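Sunday, after supper

It rained all day and I stayed at the kitchen table with the dictionary. I had promised myself to answer letters, but I looked up one word and then the afternoon was gone. The word was "salary". I wanted to know if it really comes from salt, as my old teacher told us, and the answer is more careful than he was. The Latin word salarium is connected with sal, salt, this part is safe. But that the soldiers were paid in salt, or were given money to buy it, is a story which people like to tell and for which the proof is thin. I felt a little sorry. I have told this story myself at least at two weddings.

From salary I went to "salad", which is also salt, and then "sauce" and "sausage", which are salt again. So a plate of sausage with salad and sauce is the same word three times. I wrote this on a card for my box. The box has 75 cards now, in February it had 60. I don't count the ones which I have to throw away, like the soldiers.
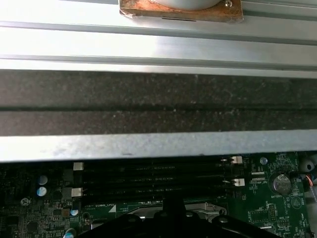 Why do the English say "salary" for some people and "wages" for others? The two words came into English by different roads, and today a salary is usually a fixed sum by the month or year, while wages are more often counted by the hour or the week.

"Wage" is the more interesting of the two, I find. It came from the French of the north, where they said w in places where Paris said g. So "wage" and "gage" are one word with two coats, and a gage was a pledge, something you leave behind as a promise. The same with "warranty" and "guarantee", and with "warden" and "guardian". English took the word from one French neighbour and then took it a second time from the other, and gave both of them a room. In my own language we would have thrown one away. I tried to explain this to Ravinder Lévesque on the telephone and he said that he has a French surname and never noticed anything like this, but he will look at the letter w with more respect.

He rang because of the shop names. For his evening class he wants names that sound as if they mean something in no language at all, and the students must guess what is sold there. He had four: Gurkumetti, Rorko, Rana and Ikex. I told him that Rana must go out, because it is simply the Latin for frog, and one student will certainly know it. He was disappointed, he liked Rana the most. Gurkumetti, I said, sounds to me like pickles, but this is because Gurke is a cucumber in German and my ear goes there by itself. Ravinder hears something small and sweet that you eat with coffee. Rorko we both put down as tyres. About Ikex we could not agree — he says cough medicine, I say a company that sends parcels.

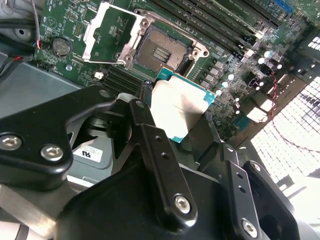 After the call I was thinking about the x. Why does a name with x at the end sound modern, when the letter itself is so old? The Latin words have it everywhere, rex and lex and index, and nobody would call them modern. I believe it is only that ordinary English words do not finish with x very often. There is box, fox, six, wax, and some others, but the list is soon short of breath. So when the x comes at the end of a longer word, we hear a label. I have no book which says so, it is my own opinion, and I put a question mark on the card.

Then I had tea and did the plurals. I have been afraid of "index" for years. In one place I read indexes, in another indices, and I thought that one must be the mistake. My dictionary gives both. For the list at the back of a book it prefers indexes, and for mathematics indices. With "appendix" it is similar, appendixes if you are a surgeon, more often appendices if you are a writer. I was glad about this and also a bit angry, as I have corrected other people on it.

I must also put down the word "nickname", for I misread it all my life. I believed there was a man called Nick. But it was "an eke name", where eke means also, an also-name, and the n slipped over from one word to the next. With "apron" it went the other way. It was "a napron", and the n ran off to the left, and we have "an apron" now. The "adder" lost its n in the same manner. I read these three aloud, quickly, and you can hear how it happened — the mouth does not care where the gap is.
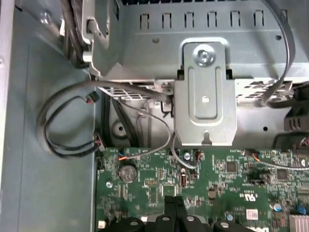
Inside the computer case, with the drive cage and the green board.

I looked up "eke" also alone. It lives still in "to eke out", to make something last, and the dictionary says this verb and the old "also" are probably relatives. Both have to do with adding. I would use it more if I was sure how to do it without sounding like a sermon.

It is past 9 and the rain has stopped. The new dictionary, the one Ravinder lent me, has around 800 pages and I am still in the S, where I opened it by accident. Tomorrow the letters, first the one to my sister, who asked me in the spring what is the difference between "shade" and "shadow". I think I can answer her now, but I will check it once more before I post it.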